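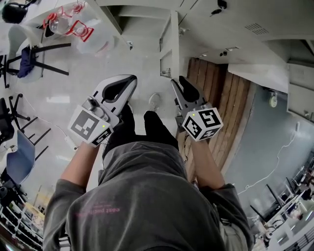

Paraskevi Antoniadis had been told the visitors would stay five minutes at each station. The first group stayed at hers for twenty.

Her station was the cabinets. On the list taped inside the door of Sononar's lab it said "open and close," and under that, in someone else's handwriting, "slowly, please." She had done it all spring with no one watching. Now there were people from Mevareck lined up along the tables, and a man from Kuipers who kept writing on the back of his visitor badge.

"So the robot is doing this?" he asked.

"No," she said. "I'm doing this. The robot gets it later."

He wrote that down too.

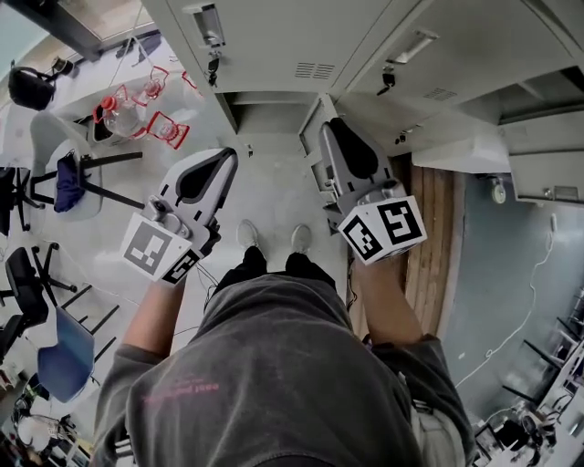
She put the tip of the right gripper to a handle and pulled. The first time it slipped off. She tried again, lower, and the door came.

"Do you keep the bad ones?" asked a woman near the back.

"Some of them. Pollilix wants to see how a person fixes a mistake."

"What's Pollilix?"

"The program. It's named after somebody's cat, I think."

The woman laughed. Paraskevi hadn't meant it as a joke. She had asked about the name in her first week and that was the answer she got.
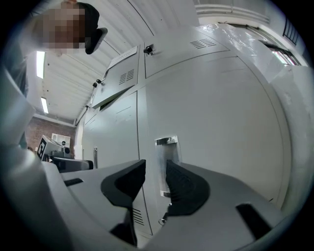

When the group moved on, the man from Kuipers stayed behind. He had worked in a warehouse for years, he said, before they moved him to an office. He used to close doors with his hip. He wanted to know if the robot would learn that.

"Not from these," she said, and held up the grippers. "They only know about hands."

"May I try?"

It wasn't on the list. She looked down the room, where her boss was talking to the Mevareck people with his back turned, and handed them over. He was careful — more careful than she was. He opened a door, waited, and closed it again. Then he did it two more times.

"My arms are tired already," he said.

"It's worse after lunch." 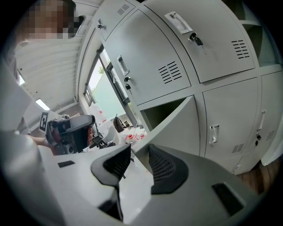 At the lockers, second group.

He gave the grippers back before the next people came in. She shook out her wrists, took hold, and waited for them to finish finding places to stand.

"I'm going to open this one," she told them, and reached for the handle.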